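Dressing table

A dressing table, also called a vanity or vanity table, is a low table with drawers and usually a mirror, used while seated for grooming, applying cosmetics and arranging the hair. It is normally placed in a bedroom or dressing room, with a stool or light chair in front of it. The drawers hold small articles that need to be within reach, such as brushes, combs, jewelry and cosmetics. In American usage, "vanity" may also mean a bathroom cabinet with a sink set into it, a separate kind of furniture not covered in this article. 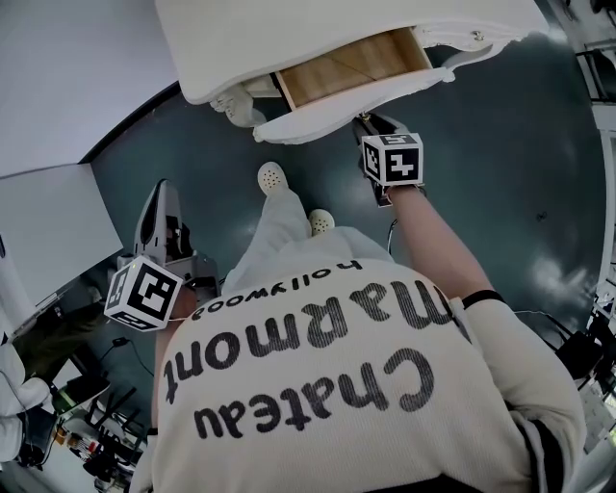

Edgars Rimkutė
Grunham Encyclopedia of the Household. Last revised 3/3/24

Origins

Boxes for cosmetics and ointments are known from the ancient world, and for a long time the portable box served the purpose that the table serves now. Tables made especially for dressing became common in wealthy European households in the late 17th and 18th centuries. Early forms often had no fixed mirror. A small swinging glass on a stand was placed on the tabletop, or a mirror was hinged inside the lid and folded away when the table was not in use. The word "toilet" comes from the French toilette, a small cloth, and was carried over from the cloth laid on the table to the act of dressing.

In the 19th century the mirror was more often built in. Dressing tables were sold as part of a bedroom suite, matched to the bed and the wardrobe, and factory production brought them within reach of more modest homes. The Grunham furniture register lists 1,301 pieces of bedroom furniture, of which 188 are dressing tables. Only 27 of these still have their first mirror glass.

Form and parts

The main parts of a dressing table are the top, the frame beneath it (called the apron where it is visible as a band), the legs, the drawers and the mirror. A kneehole, or open space at the center, allows the user to sit close. In smaller models the whole space below the drawers is left open. 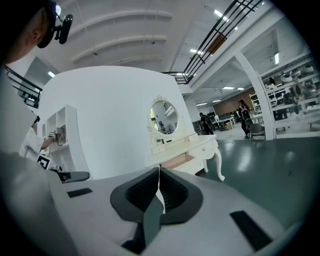

The cabriole leg is among the features most often carried over into reproduction and revival pieces. It curves outward at the knee and inward toward the foot, and it came into wide use in the first half of the 18th century. Makers of painted vanities have kept it long after it passed out of fashion for other tables. It is frequently combined with a carved mirror frame, as on the white vanity against the curved wall, where the frame and the leg are finished in the same color as the drawer front. Decoration of this kind is usually concentrated at the frame of the mirror and on the legs, and the top is left plain so that objects can stand on it securely.

Mirrors may be round, oval, rectangular or shield-shaped. A three-part mirror, with two hinged side panels, allows the user to see the sides of the head. Some tables also carry a small raised shelf or a row of miniature drawers below the glass, intended for rings, pins and similar items.

Drawers

Drawers in dressing tables are generally shallow. Deep drawers interfere with the knees and tend to bury small objects. 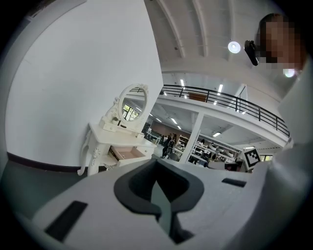 The usual arrangement is one wide drawer or two or more narrow ones set side by side in the apron, sometimes with further drawers stacked on either side of the kneehole. The interior may be lined with paper, felt or velvet, or fitted with removable trays. Older drawers run on wooden strips, which wear with use and can be eased with a little wax. Later ones commonly run on metal slides.

Care

Household manuals recommend emptying the drawers before a dressing table is moved and removing the mirror where it can be unscrewed. Painted surfaces are wiped with a soft, slightly damp cloth and dried at once. Carving is dusted with a dry brush. Perfume, nail polish remover and hair spray can mark both paint and varnish, and a tray or glass sheet is often kept on the top as protection.

See also: Cabriole leg; Chest of drawers; Mirror; Washstand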